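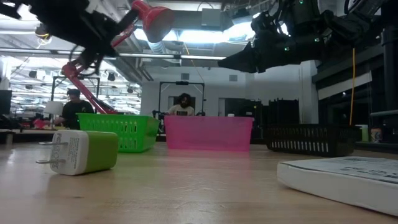 Green, pink and black baskets on one of the wooden tables, with a charger still waiting for a home.

Charger amnesty fills the baskets at Povirby

If you have a drawer at home that won't close because of old chargers, you are going to love what has been going on at the Povirby workshop this June. The spring sort-out is back, it is bigger than last year, and the tally so far is a wonderful 1,693 items!

The idea is as simple as they come. Bring in the plugs, cables, adapters and little boxes you no longer use, put them on the table, and help sort them into plastic baskets. Anything that passes a safety check goes on the free shelf by the front door. Anything that fails goes off for recycling with Treto, the collection firm that has handled the workshop's electrical scrap for the past two years.

Ketill Snorradóttir came up with the sort-out after clearing out a relative's apartment and finding a whole suitcase of phone chargers – most of them for phones that had left the family long ago.

"I thought I was the only one with that suitcase," Snorradóttir said. "Then I mentioned it at the workshop and everybody started laughing, and the next week there were four bags on my chair. People really want to get rid of this stuff, they just want to know it's going somewhere sensible."

The basket system has been the hit of the month. Green is for chargers and wall plugs, pink is for cables, and black takes the odds and ends that don't belong with either. Last year everything went into cardboard boxes with the labels on the lids, and the lids kept wandering off to other boxes. With colors, a newcomer can sit down and be sorting happily within a minute. Kids are especially good at it (and rather strict with the grown-ups).

Original packaging is welcome too. A box with the model name on it can save a lot of squinting at tiny print when the time comes to match a charger with the right device, so please don't throw it out before you come. If box and charger belong together, a rubber band around the pair is perfect.

The free shelf is already doing great business. One visitor went home with a replacement for a laptop adapter she had been about to buy new, and the Gebremichael bakery across the street picked up a spare lead for its counter radio – the music was back on by lunch! Short extension cords go fastest of all, often before they have even reached the shelf.

There have been a few surprises at the bottom of the bags as well. So far the sorters have turned up a harmonica, a set of house keys (claimed the same afternoon) and a travel adapter with a vacation shopping list wrapped around it. The harmonica is still at the front desk if you recognize the description: silver, dented at one end, in a brown felt pouch.

The target for the month is 2,000 items, and with 300 or so still to go, every drawer counts. Make that 307, for the sticklers. Willetti, the hardware store on the corner, has put a drop-off crate beside its register for anyone who can't make it during workshop hours.

Sorting runs from 4 p.m. until 8 p.m. whenever the workshop is open, through the end of June. Please leave loose batteries and anything with a cracked casing at home; Treto takes those separately at its own yard. There is coffee, there is a long table, and there are plenty of cables left to untangle.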